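Groltum Demonstration Station – Set-up Guide
Section 5: Running the Burger Assembly Demonstration for Visitors

Revision of 2023-05-26. Replaces the August edition.

5.1 Purpose of this section

This section applies to open days, school visits and customer tours. It assumes that the station has been installed and leveled under Section 3 and that the arm has passed the daily check in Section 4. Operators who have not completed both should not continue.

The demonstration program is stored on the controller as Program 1083. Do not edit it on the day of a visit. If changes are needed, copy the program under a new number and test the copy with no visitors present.

5.2 Preparing the table

1. Wipe the tabletop and let it dry.

2. Place the white serving tray in the center of the table, against the front locating marks.

3. Set the three clear containers in position as seen from the front of the table: buns to the left of the tray, lettuce and cheese behind it, patties and tomato to the right.

4. Load the containers. Lettuce goes on the left side of the rear container and cheese on the right. In the right-hand container, patties go toward the back and tomato slices toward the front.

5. Stack patties and tomato slices in an overlapping row so that each piece has a free edge. Pieces lying flat on top of each other may be picked up together.

6. Check that the cable along the arm is free to move and is not caught on the sensor bracket.

Note: The containers should not be turned around or swapped. The program goes to fixed areas of the table, and the sensor corrects only for small shifts within each area.

5.3 Starting the demonstration

1. Ask visitors to stand behind the floor line. The host stands on the same side as the emergency stop.

2. Turn the key switch to DEMO. Arm speed is now limited, and the full-speed setting is locked out.

3. Select Program 1083 and press START once.

4. Wait for the arm to reach its home position before speaking to the group. Many visitors watch this first movement closely and do not hear what is said over it. 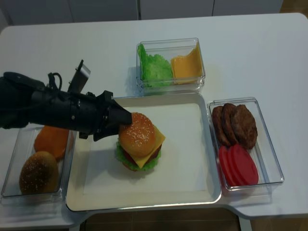

5. Allow the program to finish each layer without interruption. The order is fixed, and the top bun is always placed last. A slice of cheese or a leaf of lettuce that extends past the bun is acceptable and does not call for a restart.

6. When the arm has returned home, turn the key switch to HOLD. Visitors may then come forward to look at the tray.

CAUTION: Do not reach over the table while the key switch is at DEMO, even when the arm is still. The arm may be waiting for a sensor reading and can move without warning.

CAUTION: Keep scarves, lanyards and loose sleeves away from the gripper at all times.

5.4 If the program pauses

Code 2 on the controller display means that the gripper closed without detecting a piece. Turn the key switch to HOLD, straighten the stack in the container concerned, return the switch to DEMO and press RESUME. The program repeats the last pick only.

If the same code appears again during the same layer, end the demonstration and use the recorded version supplied on the Tkachuk display panel. Repairs should not be attempted in front of a group.

5.5 Questions from visitors

Hosts may explain the movement of the arm and the use of the sensor freely. Questions about price, delivery or custom programs should be passed to the Dondska information desk, where printed sheets are kept.

Note: Nothing handled by the gripper at this station may be eaten. The gripper fingers are not cleaned to kitchen standards – please repeat this to groups with children.

5.6 After the visit

1. Turn the key switch to OFF and remove the key.

2. Empty the tray and containers, and store them in the Bulter case with the lids closed.

3. Wipe the gripper fingers with a dry cloth. Do not use spray cleaners near the sensor.

4. Enter the number of completed runs in the station log. Finger pads are replaced at 3000 runs, and the cable is inspected every 50.

Continue to Section 6 for transport and storage.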